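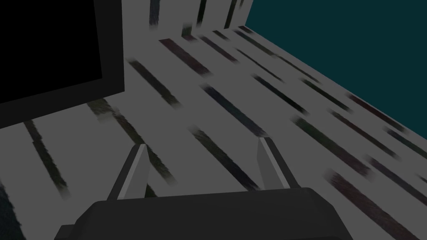
One reader wrote to us that her office printer pulls two sheets at once every time the weather becomes damp, and she asked if she must buy a new machine. In most cases she must not. The rollers are dirty or the paper has taken moisture, and both can be solved in a short time.

Home | Guides | Printers | Scanners | Contact

Reading time: 2 minutes

Cleaning the feed rollers of a Nididitz 388

This guide is written for the Nididitz 388 with the standard drawer, which holds 300 sheets. The older Pacheco models are similar inside, but their roller cover opens to the left.

What you need: a cloth without fluff, a little clean water, and a fresh packet of paper. Please do not use alcohol on the rollers. It makes the rubber hard after some months.

1. Switch off the printer and take out the power cable. If it was printing just before, wait until the inside has cooled.

2. Pull out the drawer completely and put it on a table. Take out all the paper.

3. Look into the opening where the drawer was. There are 3 rollers: two on the same shaft, and a smaller one behind them.

4. Make the cloth slightly wet and wipe each roller while you turn it with your finger. The small one turns only in one direction, so do not force it.

5. Wipe also the separation pad at the front of the drawer. On our own machine at Sostoletti this pad was much dirtier than the rollers.

6. Let everything dry for a few minutes.

7. Fan the new paper, load it below the line, and move the side guides until they touch it lightly. Guides which are too tight cause crooked pages.

Now connect the cable and print more than 300 pages over the next days before you decide if the problem is gone. When it still takes double sheets, change the separation pad. Skillex sells the pad and the rollers as one set, and the fitting instructions are inside the box.

Keep open packets of paper in a closed cupboard, away from the window.

Last updated: January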